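About Brumness

We write the software between a camera and a motor. Perception, grasp planning, motion control, and the tooling that lets a normal person figure out why the thing stopped. No hardware of our own. Never has been, we're bad at hardware.

Started in November by Sang-wook Seo and Ankica Dumitrescu, one desk, two laptops, a lot of borrowed chargers. Sang-wook had spent years on motion planners for warehouse arms. Ankica came from perception, mostly depth estimation, mostly for things depth cameras hate. First customer signed before we had a name on the door. Now we're 25 people and the door still sticks.

What we make

Quintela is the perception stack. Finds objects on crowded shelves, works out which pixels go with which object, hands over poses and a confidence for each. It will say "don't know" and we're proud of that. A planner can do something useful with "don't know". It can't do much with a wrong answer at 0.98.

Salent is the planner and controller. Takes what Quintela gives it, picks a grasp, picks a path, runs the path, and keeps checking while it runs. The control loop is 400 Hz on the machines we support today. Replanning happens in the same process, so no waiting on a message queue while an arm drifts toward a shelf lip.

Prultness is the tooling. Replay, labeling, diffing two runs side by side, a timeline you can scrub. Started as an internal script, and customers kept asking what was on our screens so we cleaned it up and shipped it. It's now the thing people email us about most.

Retail shelves are where most of our hours go. Restocking, facing, putting back what shoppers moved.
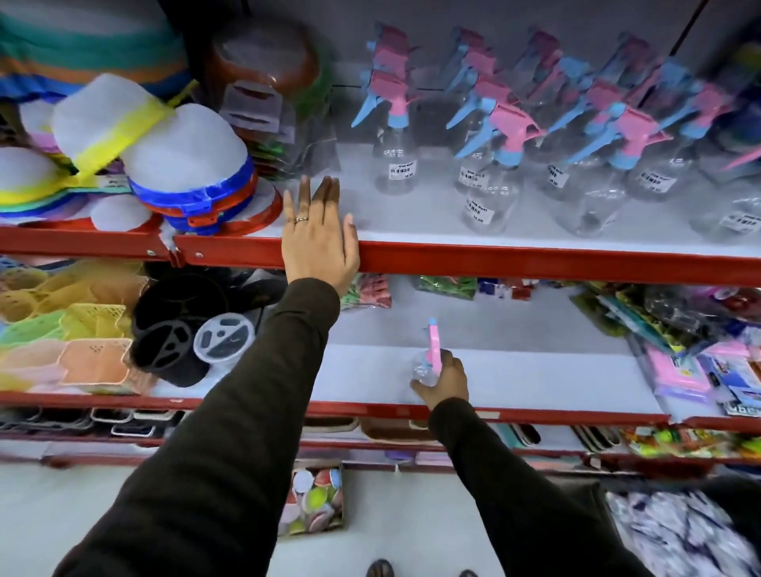 Contact is the hard part of shelf work and it's where Salent spends its effort. A textbook planner treats the shelf as an obstacle, full stop, keep away. People don't work like that. One hand flat on the red shelf edge, the other down on the shelf below with a small spray bottle in its grip, and the two are doing different jobs at different heights. So Salent has contact as a thing you can ask for. You can tell it a surface is OK to touch, how hard, and for how long, and the other arm gets planned with that in mind. Took us three rewrites. The second one was so slow we used to go get lunch during a solve.

Clear plastic is the other one. Depth sensors look straight through it and report the back panel. Quintela leans on the parts that do show up — trigger heads, price stickers, rims — and fits the rest of the body from there. Still not perfect with bottles two or three rows back. We publish the misses in the release notes along with everything else.

How we work

Small teams, 5 people at most. Each one owns a piece from first sketch to the support inbox. If you wrote the grasp scorer you'll be reading tickets about the grasp scorer, sorry.

Every merge runs against 179 recorded shelf tasks before it goes anywhere near a customer. Ankica picked the first batch herself and has strong feelings about which ones are unfair. (She keeps the unfair ones in.) If a number drops, the merge waits. Sang-wook has had more merges held than anyone and there's a mug about it.

Demos at 4 pm, in the kitchen, whatever state the work is in. Broken is fine. Slides are discouraged.

We write docs as we go and customers get the same docs we use, including the grumpy comments. Some of them are realy grumpy.
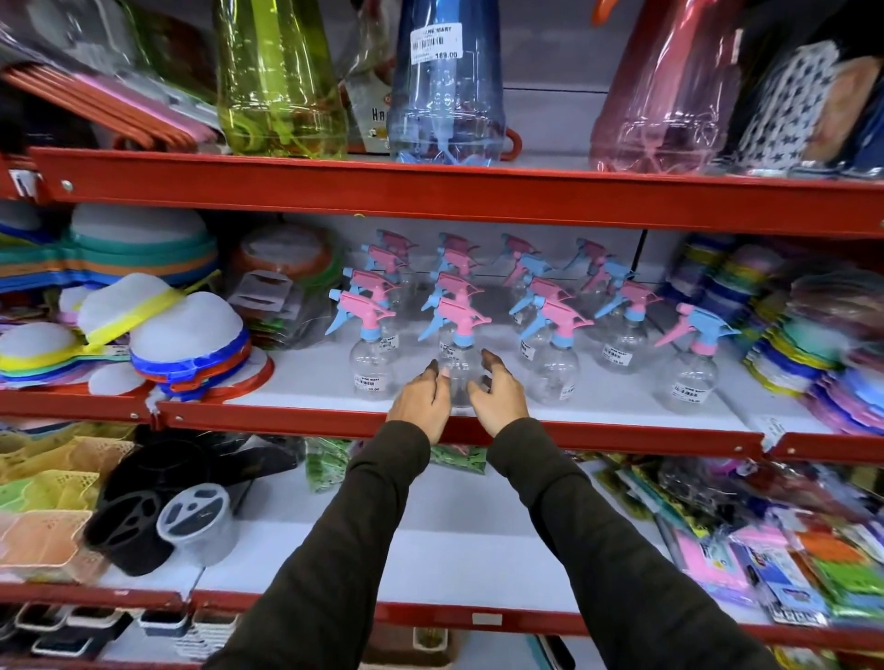 Do I need to replace my robots to use your software?

Most customers keep what they have. Salent talks to the controller through a thin driver layer, and if your arm accepts position or velocity commands at a steady rate we can usually get it moving in the first week. Cameras are more of a conversation. Quintela wants color plus depth, and very old depth units give it trouble. Send us the model numbers and we'll tell you before anyone signs anything.

Licensing

Prultness is free for schools and labs. Quintela and Salent are licenced per site, not per arm, so add arms as you like. Updates are included for as long as the license runs. Source access is available for the driver layer, ask.

Working here

We hire a few times a year. Controls people, perception people, and lately anyone who likes building debugging tools and has opinions about timelines. Write to us with something you made and a paragraph on what's wrong with it. No cover letter. Either Sang-wook or Ankica reads every one, normally in the morning before standup, so keep it short-ish.

Visits OK with a bit of notice. Ring the bottom bell, the top one goes to the dentist.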